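# Arbeitsgruppe Manipulation, Woche 2: Greifplanung am Regal

Der Hochschulkurs läuft seit August, und seit Mittwoch haben wir Zugriff auf den zweiarmigen Aufbau. Unsere Gruppe hat die Aufgabe »Einkauf« gezogen: Obst zwischen Regal und Korb bewegen, beide Arme, keine Eingriffe von Hand. Die Software heißt intern Nestham, ein Erbstück des letzten Jahrgangs. Dokumentation: eine Textdatei, davon die Hälfte Installationspfade.

Den Zustandsautomaten hat Kanini Sang neu geschrieben. Vorher gab es für jeden Arm einen eigenen Prozess, und die beiden verständigten sich über eine gemeinsam genutzte Datei. Jetzt läuft alles in einem Knoten mit einem Takt von 200 Hz. Die Arme blockieren sich nur noch, wenn sich ihre Sperrvolumen überschneiden. Im Protokoll des letzten Laufs stehen 1.960 Einträge, die meisten davon Wiederholungen derselben Warnung zur Gelenkgeschwindigkeit. Die Schwelle bleibt vorerst so.

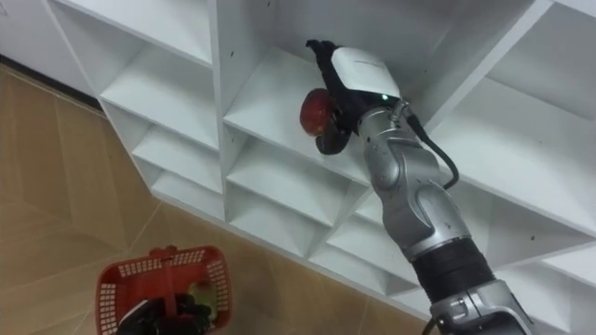

Die Kollisionsgeometrie ist der Teil, an dem ich sitze. Im alten Modell bestand das Regal aus achsparallelen Quadern, ein Fach also aus fünf Platten. Für ein gewöhnliches Bücherregal reicht das. Bei Fächern mit schrägen Einlagen, die nach hinten keilförmig zulaufen, hält der Planer Volumen für frei, in dem eine Platte steht. Ich habe die Schrägen als eigene Körper ergänzt und den Sicherheitsabstand auf 2 cm gesetzt. Bei einem Apfel kommt hinzu, dass ein Finger von unten greift und deshalb unterhalb der Frucht Platz braucht. Das Modell der Hand muss also die gekrümmten Finger enthalten; eine Hüllkugel um die Handfläche genügt nicht. Auch das Kabel am Unterarm war bisher nirgends modelliert. Es hängt in einer Schlaufe neben dem Arm und bekommt jetzt eine grobe Kapsel.

Offen ist die Wahrnehmung. Weiße Platten, graue Schatten, kaum Textur: Die Tiefenschätzung rauscht an den Innenwänden stark. Farbsegmentierung funktioniert bei roten Früchten vor weißem Hintergrund gut, am roten Korb erwartungsgemäß schlecht. Vorläufig maskiere ich den Korb über seine bekannte Pose aus.

Nächste Schritte:

- Planungszeit mit dem neuen Regalmodell messen
- Warnungen im Protokoll zusammenfassen
- Korbpose nach jedem Ablegen neu bestimmen
- Konfigurationsdateien aus dem Zweig `coltthorpe` übernehmen

Den Code stelle ich online, sobald die absoluten Pfade raus sind.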